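Support > Set-up guides > Prultik floor paint

4. Marking out and first coat

1. Sweep, then wipe down. Leave 23 minutes.
2. Tape your lines. Press the edges with a thumb – not a blade.
3. Stir tin slowly. Don't shake.

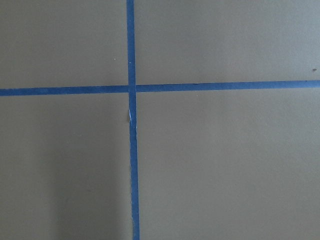 4. Pour 200 ml into tray, top up as you go. Work back towards the door.
5. Second coat next day. Same tray is fine if its been rinsed.

Note: Dellura primer goes on frist if floor is bare concrete.

CAUTION – windows open. No heaters on untill dry.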